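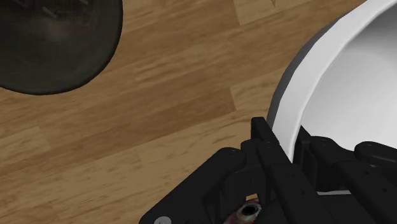 About Puvholm

Puvholm is a small company in Drodow that teaches robot arms to do household jobs. We do it by showing them. A person takes hold of a controller, moves the arm through the job from start to finish, and the recording is used to train the robot's software. Our customers are research groups and companies who have arms and people to write the software, but who don't have enough good recordings to learn from.

The company was started by Kenna Mowat and Mizanur Sivakumar. Kenna had been training operators for remote handling work and Mizanur was writing software for simulated kitchens. They shared an office for one winter before they shared a business. The first job was a set of recordings of cups being put on shelves, all made by the two of them, mostly in the evenings. We still have the list of mistakes from that job and new starters are given a copy.

We now have a library of 73 tasks. Most are done at a table or a worktop: lifting, placing, turning, tipping, putting lids on and taking them off. Each task is recorded 300 times before we call it finished, by more than one operator, because people reach for things in different ways and the robot ought to see that.
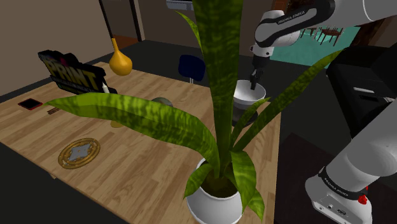

How we work

Most recording is done in simulation, using our own set of rooms, which we call Bredov. An operator sits at a desk in Drodow and drives the arm from there. The rooms are furnished the way people furnish them, with things left out on the table and plants standing where they block the view. Picking up a white bowl sounds easy until a snake plant is spreading its leaves between you and the tabletop. We keep such things in. An operator who has to work past the leaves will move differently from one who has a clear table, and both sorts of movement are useful.

Bowls are a good example of why we do this by hand. The rim is thick on some and thin on others, and there is a choice to be made about where the fingers go. One operator will go in over the edge with the fingers inside the rim. Another will come at it from the outside and hook a finger against the wall. We don't tell them which to choose. We do ask them to go slowly near the rim, to let go fully before moving away, and to carry on if they fumble, so long as the bowl is still upright. A recording with a small correction in it is kept. A recording where the bowl is dropped goes into a separate folder and is labelled as a drop.

Some tasks are also shown by hand on a real arm. The operator stands beside it, holds it near the wrist and guides it through the movement. This is slower and harder on the shoulders, so sessions are kept to forty minutes with a break after each. We use it for jobs where the feel of the thing matters, such as pushing in a drawer that sticks.

The Kerr desk

Our remote-control desk is called Kerr, after the street where we built the first one. It has two hand grips, a foot pedal and three screens. The pedal starts and stops the recording, and the right grip opens and closes the gripper. We make the desks ourselves and hire them out to customers who want to use their own operators. Training takes two days at our place or yours.

Checking

Every recording is watched by a second person before it goes out. They look for pauses that are too long, cameras that have lost the hand, and objects passing through each other, which does happen in simulation — usually at the rim of something round. In November we went back over one of our older sets, 665 recordings in all, and took out 223 of them. The customer was sent a new copy and a note of what had been removed.

Working with us

We take on new tasks all year round. Send us a plain description of the job, the arm you are using and the camera positions you need, and Mizanur will reply with a price and a date. If you would like to try the work as an operator, write to Kenna. You don't need a background in robotics. Steady hands and patience are enough to begin with, and the first week is paid at the full rate.

The office is open from 8.30 in the morning. Visitors are welcome if they let us know first, as the front door is kept locked during recording.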